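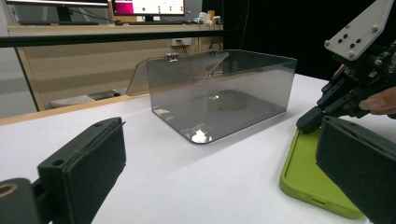

*Smoke-gray box with the lid back, lime-green phone case beside it.*

# Hinged Storage Boxes: Small Clear Box, Smoke Gray

This gallery covers the smallest box in the Skaletti range listing. The box is a plain rectangle in tinted see-through plastic, with rounded lower corners, a flat bottom and a hinged lid. It is sold for desk and shelf use: phone cases, chargers, cards, spare keys, small tools. Notes by Ayman Issa.

The lid is a single flat flap on two small metal hinges, both fitted along the rear top edge. It opens up and back and will lean past vertical if there is clearance behind the box. Allow for this when placing it on a shelf with a wall or another row of boxes directly to the rear. There is no stay or damper. The lid should be moved by hand through its full travel and not dropped.

The gray tint is light enough to identify the contents with the lid shut. It also hides fine scratches better than the untinted version, which Villska stocked until February and has not reordered. Under strong ceiling light the walls will show reflections. If the box is to stand in a display, move it off the line of the nearest fixture or turn it a few degrees.

## Loading a flat item

Phone cases are the most common thing kept in this size. A soft case goes in most easily on edge. Bring it upright to the right rim, clear the rim fully, then lower it. A rubbery case drags against smooth plastic, and a case pushed down against the wall tends to stop halfway and fold.

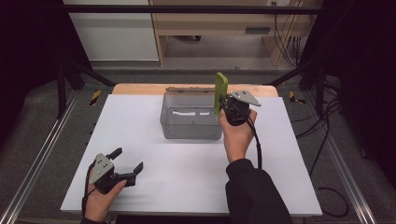
Once past the rim, the case can be left standing or laid down on the floor of the box. Standing storage takes more items per box and keeps the edges visible from above. Laid flat, the items stack, and the one at the bottom is slow to reach. For mixed contents, put the flat items in first and the small loose ones last.

Paper labels can be fixed inside the box and read through the wall. Use a removable tape. Permanent adhesive leaves a haze on tinted plastic that does not polish out. The Daher label strips come 1000 to a roll and peel off cleanly if they are changed within six months.

## Empty, lid open 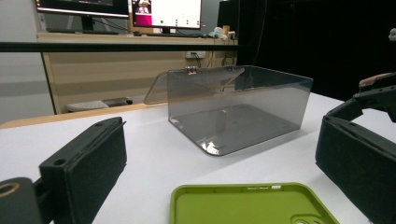 Photo: Ayman Issa / Skaletti product notes

With the lid fully back, the whole opening is free and the floor can be wiped in one pass. Use a soft damp cloth and a drop of dish soap. Do not use window spray or alcohol, which can craze the plastic near the hinges. Dry the metal parts separately with the corner of a towel.

Check the hinges for play twice a year. Hold the box down with one hand and move the lid gently from side to side. Slight movement is normal. If the lid shifts far enough to miss the side wall when closed, the hinge set should be replaced. Fluminar supplies the hinges in packs of two, and both should be changed together.

Do not lift the box by the open lid. Carry it with a hand under the base. For stacking, close every lid first and keep to a maximum of six high on a level surface.

The lid and hinge set are listed as separate spare parts. The body is not sold on its own.

Page last checked: Fri 2 September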